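Bench Tips from Erkgate
Hand-held grippers: what we'd do the same, and what we'd rather not discuss

Posted December 28, 2018

These notes cover the pair of hand-held grippers we put together at the Erkgate shared workshop, starting in September and finishing well after everyone had stopped asking. If you are building a pair of your own at the kitchen table, most of this applies to you too, with the added excitement of crumbs.

Build both at the same time

I built the left one first, learned a great deal, and then built the right one a month later having forgotten all of it. Do each step twice in a row. Cut both, drill both, file both. Marlene Böttcher put the second half of our screws in labeled jars and I have not lost one since, although I did lose a jar.

Label your left and right parts before you take anything off the bench. They look the same until the last screw.

Drilling the plates

Clamp the two metal plates together and drill them as one piece. Put masking tape over the spot, mark through the tape, and use a center punch. A drill bit left to its own judgment will go for a walk.

Deburr every hole, including the ones you don't plan to use. Then go over the corners with a fine file. A triangle of sheet metal has three opportunities to get you, and it will be sticking out past your knuckles for the life of the tool. Mine found my sleeve before it ever found a screw.

Finger screws

Thread locker goes on the screw, a single drop, and stays out of the slide. I glued a slide solid and then spent an evening telling people it was "a bit stiff."

Check that the two fingers meet flat before you tighten anything. Close them on a strip of paper and pull. If it slips out at one corner, loosen, square up, try again. Toshio Yoshida says you can do this by eye. He can. I used the paper.

Expect the edges of the fingers to get scruffy. They knock into the table, the vise and each other. Leave small chips alone; a nick on the outside edge does no harm, and sanding it out changes the shape just enough to annoy you. Chips on the gripping face are another matter, and that finger should come off and be replaced.

Cables

Give the cable slack for the whole reach of your arm, then a little more, then tie it down close to the gripper so that a tug lands on the tie and spares the connector. Let it leave toward your elbow. If it leaves toward the fingers, you will pick it up. You will do it more than once.

Our parts log has a column for cost and a column for remarks. The cable line has the lowest cost and the longest remarks.

The practice table

Get used to the things with something dull. We practice with a phone case and a long clear tray: pick up the one, get it into the other, try to look casual. A white board over the table gives you a clean surface to work on and makes a dropped screw easy to find. It also shows every fingerprint and all of your coffee.
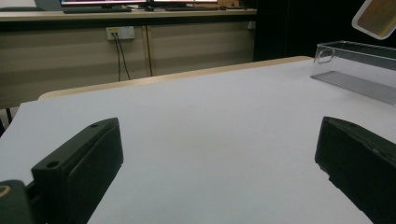
Open, with nothing between the fingers: 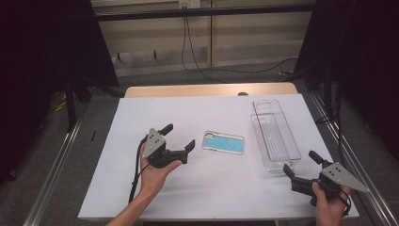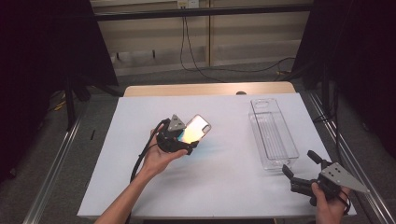 Working with clear plastic

Clear plastic is cheap, light and hard to see, and you can bump a tray along a table for quite a while under the impression that you are getting nearer to it. If you are new to the grippers, run a strip of colored tape around the rim for the first week. Take it off when you can hit the opening without thinking, or when you get tired of people asking about the tape.

Turn the tray so its length runs away from you if your wrists complain about coming in sideways. Some people like it at a slant. I have stopped arguing about it.

For flat things such as a phone case, bring one edge up a little before you try to lift. Coming straight down on a thin case lying flat mostly polishes the table. And use an old phone, or an empty case. Our stand-in spent years in a drawer at the Jirnmont branch and has now been dropped 37 times, which Toshio wrote down on the wall by the sink for reasons of his own.

Holding them

Hold from underneath, palm up, with the weight sitting in your hand. Gripping hard makes the tips shake. So does coffee, so does being watched.

Stop after 17 minutes and put them down. That was where my own forearms gave up the first evening, and I have seen no reason to improve on it. Shake your hands out and do something that doesn't involve pinching.

Set the table at a height where your elbows can hang. We had ours too high for weeks and everybody assumed they were just bad at it.

Cleaning and small repairs

Dust gets into the slide. A dry paintbrush shifts it. Oil shifts it too and then collects the next lot, so skip the oil. Wipe the finger faces with a damp cloth and let them dry before you use them again.

Go around all the screws with a driver once a month. Anything that turns gets cleaned and a fresh drop of thread locker.

Spare screws, plate blanks and cable ties are in the gray drawers under the Hikitz shelf. Write down what you take. The long Sugawara driver lives on the pegboard, and its outline is painted there so that we can all see when it's missing. It is missing at the moment. If it's at your house, the side door is open until nine.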